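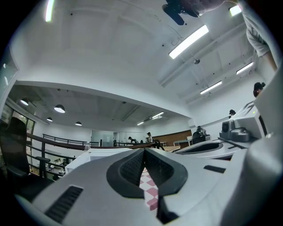 Which cloth are we keeping down for the winter, the plain one or the check? The pink and white check, at least until the new roll comes from Grenda.

Workshop notebook, December 2024

I know I said in the last entry that I would leave the cloths alone, but Zoriana and I got talking over tea and by the end of it we had the whole drawer out on the floor (sorry, Kojo, I did fold them all again). The plain cream is a lovely weight and I wanted it to win, but it shows every mark and it goes a nasty flat colour under the ceiling lights. The pink and white is thinner and a bit cheerful for a workshop, and I've grown very fond of it. You can line things up by eye along the check, too, and that saves me hunting for the tape measure every five minutes.

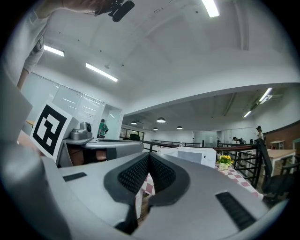 Washing is the other matter. Natália takes the cloths home and does them on a cool wash, and she says the pink has held up better than she expected, though the hem on one side is starting to go. I've promised to run it up on the machine before the holidays. If I forget, the thread is in the Skomer tin with the buttons.

Grenda's quote came to 1,838 for the full roll, and I nearly dropped the phone. Theophilus thinks they'll sell us 300 cm off the end of one if we ask nicely and don't fuss over the colour, so I've left that with him. I would like another check, please, but a smaller one.

Still to do: ask Nii whether he wants the cream cloth for the back bench, find the missing clips (there were 5, I have 3), and give the floor a proper sweep under the edges, where the fluff collects. I'll bring the soft broom from home on Thursday.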